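Section 4: Working Next to the Arm at the Teardown Bench

If you have come to this section straight from the unpacking guide, welcome, and take your time with it. Sections 1 through 3 were about getting the Wirard bench cell bolted down and talking to your network. This one is for the people who will stand at the bench every day, many of whom have been taking computers apart by hand for years and know far more about it than any machine does. We wrote it with the crew at our Cludberg refurbishing shop, where the cell has been in daily use since December, and a good many of the notes below come from them.

4.1 What changes in your day

Before the cell arrived, one person usually took a tower from the cart to the parts bins and did everything in between. With the cell running, the work is shared. You still open the case, look it over and decide what is worth saving. The arm takes on the reaching and lifting that is hard on wrists and shoulders by the end of a shift. You then check the parts, grade them and close out the ticket. Most people find the first week slower than they are used to, and that is quite all right. Please don't let anyone set a target for the bench until the crew has had 14 working days with it.

4.2 Preparing a tower

1. Unplug the tower and hold its power button in for 30 seconds.
2. Put on your wrist strap and clip it to the bench ground.
3. Remove the side panel and store it on the lower rack.
4. Lay the tower on its side on the slotted bench top, open side up.
5. Look inside for loose screws, swollen capacitors or anything sticky. If you find any of these, set the unit aside for hand work.
6. Move loose wires away from the part you want taken out. A soft tie is fine.

Note: Towers come in with all sorts of things already missing, and the cell doesn't mind. If the processor or its heatsink is gone, mark that position "absent" on the ticket screen before you start, and the arm will skip it.

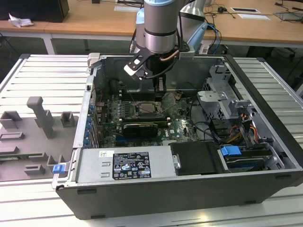
Figure 4-2. Gripper over an opened tower. The processor socket is empty; the graphics card is still in the case.

4.3 Starting a job

1. Scan the ticket. The Fiadzo screen will show the parts list for that model, if it has one.
2. Go down the list and uncheck whatever you would like to do yourself. You are free to uncheck as much as you want, and no reason needs to be entered.
3. Step back behind the floor line and press Ready.
4. Watch the first move all the way through. The arm comes down slowly and stops above the case to wait for you.
5. If the gripper is lined up with the right part, press Continue. If it is off, press Hold and go to 4.4.

CAUTION: Keep both hands out of the case whenever the Ready lamp is lit, even if the arm is standing still. It may only be waiting for its next instruction.

CAUTION: Never open a power supply, and never ask the arm to do so. Power supplies leave the bench whole.

4.4 When you want to step in

Pressing Hold is an ordinary part of the job and you should feel free to use it often. At Cludberg the newer folks were shy about it to begin with, thinking it would count against them. The hold log records the time and the step, and no names or badge numbers are kept with it.

1. Press Hold and wait for the lamp to go out.
2. Free the clip, cable or latch that is causing trouble.
3. Take your hands and tools out of the case.
4. Press Ready, then Continue. The arm picks up from its last finished step.

If you see message 382 (part did not release), press Hold and check for a latch you may have missed. After 2 tries on the same part, finish it by hand and tick "done by operator" so the parts count stays right.

4.5 Handing over at the end of a shift

Please leave the next person a clear bench top and a short note on the screen about any model that gave you trouble. The Culier rack should be emptied before you sign off. If a tower is still half done, leave the ticket open and park the arm from the main menu; see Section 5 for parking and cleaning.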